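Coretti Rounded Table, White: Eight Months In
Reviewed by Salamatu Baidoo

I bought the Coretti in November to replace a square thing with sharp corners that had been bruising my hips for years, and I love this table more than is probably reasonable for a table. Ravinder and I use the room in Farville for sorting paper: scrap sheets, old letters, folding paper, all the bits that end up in our cards and hanging strips. We go through piles of the stuff. A plain white top sounded dull when Ravinder first suggested it, and then I laid a sheet of cream next to a sheet of bright white on it and could finally tell which was which!

Assembly took 19 minutes, including the time I spent looking for the screwdriver I was already holding. The legs go on first, then you flip the whole thing over, and that part really does want two people. Keir Paterson helped me turn it and we managed not to hit the window.

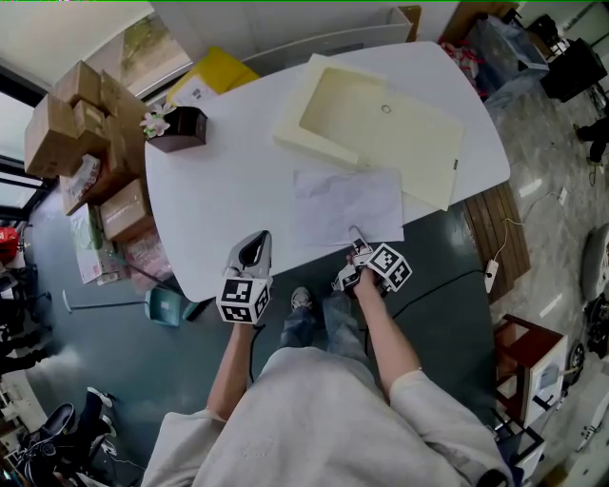
The white top with our cream tray at the far right and a crumpled sheet waiting to be flattened.

The rounded shape is the best part. You can stand anywhere along the edge and lean in without a corner poking you, and when five of us are working (a squeeze, but a friendly one) you can shuffle around without anybody having to get up. Leaning on it hard to press a fold gives a tiny bit of wobble on our floor, which went away once I tightened the legs again in the second month. I do that every so often now.

The height suits standing work. I'm fairly tall and my back is fine after a long evening. For sitting, we keep a slatted wooden bench next to it, and that's a touch low for cutting but perfect for reading through old letters before they get turned into something else.

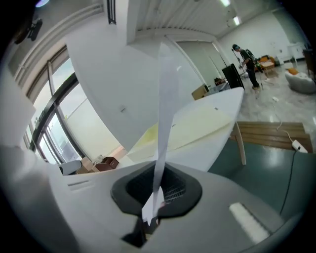 How well does the white top hold up to glue and ink?

Better than I expected. White glue peels off in one satisfying piece if you leave it overnight, and pencil comes away with a damp cloth. Red ink from a stamp pad left a faint pink patch that I can still find if I go looking, so put something under your stamps.

I should say what we keep on it, as people always ask. Loose sheets go in the shallow tray, and the little things live in a Flolico desk organizer, dark brown wood with open compartments and a small drawer in front. The drawer sticks in humid weather. I forgive it, because it's heavy enough to stay put when you grab something in a hurry, and the artificial flowers tucked into it make me happy. Nkrumah Laryea thinks they should be moved to the shelf. They are staying.

One real complaint: the top shows every crumb. If you trim paper all afternoon you'll see each sliver, and a thin sheet can stick flat to the surface so you have to slide it to the edge to lift it. I've started curling up one side before I set a sheet down, and that works nicely.

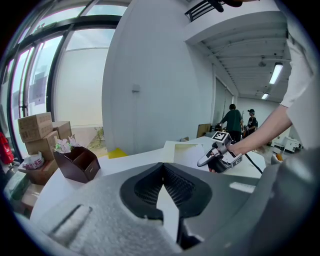 Who should buy it

Anyone who works with paper, fabric or small flat pieces and wants space to spread out. If you want storage underneath, look at the Quezada, which Edem Ametepe has at home and likes a lot. It has a shelf, though you lose knee room. I tried it for a weekend and went straight back to the Coretti. I'd buy the same one again, in white again, pink patch and all.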